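Business & Work | Local

Search this site Go

Snack packer Clokden puts grippers on the sorting table, keeps the people

February 26, 2018

Clokden, the mixed-snack packer on the Devon side of town, has started moving part of its hand sorting over to automation. No layoffs so far. Different jobs for some, though, and a few people not thrilled about it.

The company fills variety boxes – cookies, candy, single-wrap cakes, whatever the customer orders – and sells them to offices and hotel chains. Until this winter every packet was picked up by a person and dropped in a box by a person. That is now changing at one end of the building, with sorting done by grippers instead of fingers.

The project is called Huaranga. It began in January with pickers working the grippers by hand, one in each hand, going through the same moves they would make with bare hands. Pick up, turn, place. The recordings go to Sustitz, the contractor that is setting up the automatic line.

Honeylyn Pascual has been on the sorting floor longer than most and now leads the gripper group. She says the first week was rough.

"You squeeze like you'd squeeze with your own hand and it's too much," she said Monday, on her break. "Chips are the worst. The puffy bags. You have to slow way down and I'm not a slow person."

Pascual used to fill boxes standing up for a whole shift. Now her day is split: mornings with the grippers, afternoons checking finished boxes and fixing the bad ones. Her wrists are better, she said. Her neck isn't.

Clokden has 176 employees, and 44 of them work in sorting. Everyone in sorting was offered training on the new equipment. Some took it right away, others are waiting to see what happens to the pay scale. The company says hourly pay stays the same through the changeover and that people who complete the training get a raise after it. How big a raise has not been put in writing yet, which came up more than once at last weeks shift meeting.

Also raised at the meeting: breaks. The old line had a rhythm, people covered for each other and stepped out when they needed to. Gripper sessions run on a timer. Supervisors agreed to let the group set its own stopping points, and that starts next week.

Shiny wrappers are the main headache on the technical side. Foil throws light back, clear film hardly shows up at all, and every brand crimps its ends differently. Flat packets slide under fat ones. A person sorts that out without thinking. A machine has to be shown, over and over, with a lot of different packets in a lot of different piles.
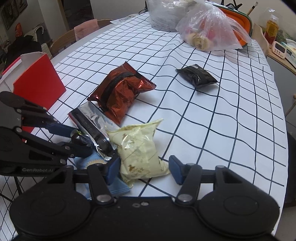
The group logged 2677 picks before the first review, and the review was mixed. Single packets lying apart from the others gave little trouble. Overlapping ones did. Sustitz asked for more work with messy piles and more small stuff, the single candies especially, and the schedule was changed to fit.

Not everybody is convinced. One picker, who asked not to be named, said he liked the new work fine but wondered what he was training for. "I'm teaching it my job. OK. So then what's my job?" He has signed up for the maintenance course just in case.

The company's answer is that orders are up and that it has had trouble filling evening shifts. The automatic line would take evenings first. Day sorting stays with people for now, along with anything fragile, any custom order and all of teh final checking. Managers would not say how long "for now" is.

There are 79 hours of practice sessions still on the calendar before the first automatic station is switched on. Pascual will be running most of them. She has asked for taller stools and a second table, and the stools are on order.

Workers can put written questions in at the front office through the end of the week. Answers will be posted by the time clock.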